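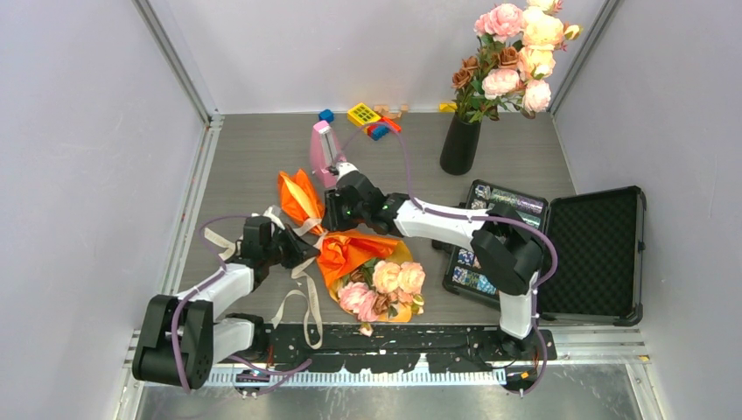
Two arms and a bouquet in the flower-wrapping cell, Hultholm workshop

Call for participants: help us write the good practice guide for shared robot cells

Rivell is looking for people who work near robot arms, or who used to, or who are about to start, to join a reading and testing group for our new guide to everyday good practice. You don't need to be an engineer. Florists, packers, teachers, lab assistants, students and people who mostly sweep up afterward are all very welcome, and we would be especially glad to hear from anyone who has ever stood in front of a cell and wondered whether it was okay to reach in.

The guide began as a few pages that Vasanthi Matubbar taped to the door at Hultholm, and it has grown (as these things do!) into a draft with 312 separate points. Some are plain and will probably stay as they are: hands out before the arms are enabled, hair tied back, one named person on the stop button. Others we still argue over at lunch. How should loose ribbon and wrapping paper be laid out when two arms share a floor? How much clutter can sit at the back of a cell before somebody ought to clear it? Who signs off when a cable has been rerouted along an arm? We would love your opinion on all of it.

What you would be doing

We are looking for 30 participants. Each of you will come to 3 sessions at Hultholm in August, starting at 9:30 in the morning, with lunch and plenty of coffee. You'll read a section, watch a task being set up and run, and then tell us where the wording is confusing, too fussy, or missing something you would want to know. Sota Sugiyama runs the cells and Kaede Imai takes the notes, and both of them are very patient with questions. You will stay behind the floor line whenever the arms are powered.

Who can apply

Anyone 18 or over who reads English comfortably. Please tell us about access needs early so we can arrange the room properly. We pay a fee for each session and cover local travel, including the bus from Nurberg.

How to apply

Send a short note to Gráinne Gallagher at the Rivell office with a few lines about your work and one rule, from any job you've had, that you thought was a good one. Replies may take us up to 6 working days. Questions about payment can go to Yaw Agyeman at the same office.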